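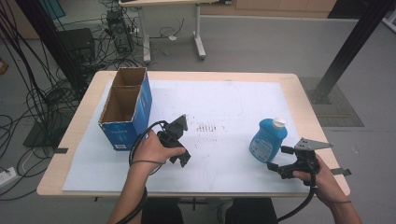 5.1 Preparing the table

This section covers the packing of bottles and small tapered items into the Plikden divided carton at a single table. It applies to manual packing at the Clandska site and replaces the loose sheet issued in February. Machine erecting of cartons is dealt with in the Głowacki site handbook.

Before starting, have the following to hand:

Divided carton, blue printed, with cardboard partition
Items to be packed, caps fitted
Table with a flat top and a clean covering
Dry lint-free cloth
Packing record, form 984

1. Clear the table top of everything not listed above.

2. Lay the covering flat and square to the table. The covering may be paper or a rigid board. If it is smaller than the table top, leave an even border on all sides.

3. Secure the covering at the edges with tape. Keep the tape clear of the area where the carton will stand.

4. Wipe the covering with the dry cloth. Faint marks and stains that do not transfer to the cloth can be left. If any colour comes off on the cloth, change the covering.

5. Place the carton on the left of the covering and the items on the right. Left-handed packers may reverse this layout, in which case read left for right throughout.

Note: The small white label near the bottom of the carton is the reference for orientation. In this manual, "front" always means the face carrying this label.

Caution: Do not stand liquids on a table that rocks. Adjust the feet or lock the castors first.

5.2 Preparing the carton

The carton is supplied flat, with the partition packed separately. Store both in the packing room overnight before use. Board brought in from a cold store should be left in the room until it reaches room temperature.

1. Open the carton out and fold the bottom flaps in the order printed on them. Press the base down on the table until it lies flat.

2. Stand the carton upright with its front face towards you.

3. Fold the top flaps fully outwards. A flap left half open will catch the cap of the bottle as it goes in.

4. Insert the partition from above. It should divide the inside into two compartments and reach the base without being forced.

5. Run a finger along the top edge of the partition. Replace it if the corrugations are crushed or the edge is torn.

6. Check the inside for loose board dust. Turn the carton over and tap the base if necessary, then put the partition back in place.

Note: The brown interior is uncoated and will mark if touched with wet hands. The printed outer sides may be wiped once with a barely damp cloth.

Caution: Cut board edges are sharp. Keep fingertips away from the slot in the partition while pressing it down.

5.3 Inspecting the items

Inspect each item immediately before it is packed. Items inspected earlier in the shift and left standing are to be inspected again.

1. Check that the cap is straight and closed. Do not overtighten. Utetti caps reach their stop with light hand pressure and will distort if turned further.

2. Check that the label on the bottle is flat, with no lifted corners.

3. Wipe the base of the bottle and look at the cloth. A damp patch means the bottle is to be set aside and left standing on clean paper for 15 minutes, then wiped again. If the cloth is damp a second time, reject the bottle.

4. With tapered items, look along the wall from the wide end to the narrow end under the room light. Shading across a curved blue wall is normal and is not a colour fault. A faint, thin seam line running lengthwise is also acceptable.

5. Treat tiny specks and slight streaks as surface dirt until wiped. If they remain after wiping, compare the item with the limit sample kept at the inspection desk.

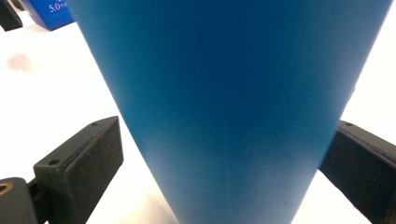 6. Hold a tapered item low on its narrow part, with even pressure from both sides. Heavy pressure on one side can press the wall out of shape.

7. Enter rejected items on form 984 with the reason, and place them in the reject tray. They must not go back on the table.

Note: Where the supplier's own limits for seams or specks are stricter than those given above, the supplier's limits apply.

5.4 Loading the carton

Load one compartment completely before starting on the other. The usual order is left compartment first.

1. Steady the carton at its side with the free hand. Do not hold it by the flaps, which tear along the crease.

2. Take the bottle by its upper part and lift it clear of the covering. Dragging it will move the covering and may scuff the base.

3. Hold the bottle upright over the compartment with its label towards the front of the carton.

4. Lower it straight down until the base meets the bottom of the carton. Keep hold of the bottle until it is standing on its own.
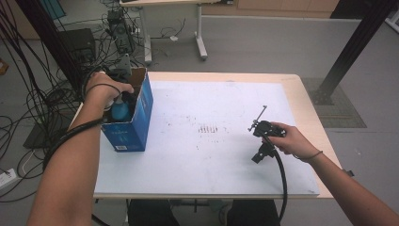 If the bottle leans against the partition, lift it out and check that the partition has not ridden up. A partition that stands higher than the carton wall by more than 5 mm must be taken out and refitted before loading continues. Do not push it down with an item already in the compartment.

5. Load the second compartment in the same way.

6. Press lightly on each item in turn. There should be slight movement from side to side and none up and down once the flaps are closed. Add a folded paper pad on top if an item can be heard to knock.

7. Close the side flaps, then the front and back flaps. Do not tape the carton until it has been checked against the packing record.

Caution: A loaded carton must be lifted from underneath with both hands. The base flaps are not glued and may open if the carton is carried by its sides.

5.5 Unloading for rework

1. Open the top flaps fully and steady the carton as for loading.

2. Draw each item straight up by its upper part. Tilting it inside the compartment will crush the top edge of the partition.

3. Inspect the item as described in 5.3.

4. Inspect the partition. A partition may be used 2 times and is then scrapped, whatever its condition.

5. Strike out the original line on form 984 and write a new one underneath. Do not overwrite.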